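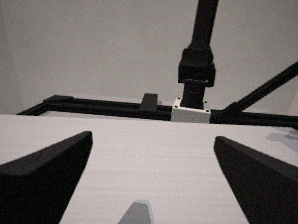 Figure 1. Lighter upper faces and dark sides on two tapered forms.

Medero School of Drawing
Foundation Course, Unit 3: Value and Edge

Value is the lightness or darkness of a surface, considered apart from its color. Students are expected to have completed the gray scale exercise from Unit 2 before attending.

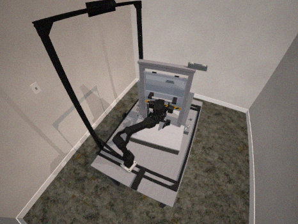 Reading time: 3 min

A form is understood through its planes. Where a plane turns toward the light it becomes lighter, and where it turns away it falls into shade. Shade belongs to the form itself – a cast shadow falls on something else, such as a wall or floor, and takes the direction of that surface.

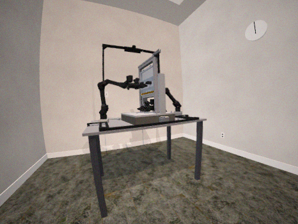 Edges are classed as hard, soft or lost. A hard edge marks a sudden change of plane. A soft edge marks a gradual turn, as on an egg or a cheek. A lost edge occurs when two neighboring areas share one value and the boundary disappears.

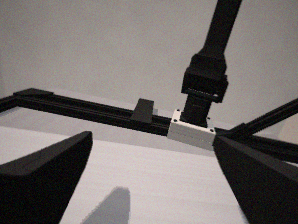 Dark objects require particular care, and beginners tend to fill them with a single flat tone. Even black material has a range. The wedge-shaped piece at lower left has a charcoal upper face and an almost solid black side, and the crisp line between them is a hard edge. The nearly white tabletop should be left close to bare paper.

Assignment: complete 14 value studies in soft pencil. Submit them in the Unit 3 folder, with your name on the back of each sheet.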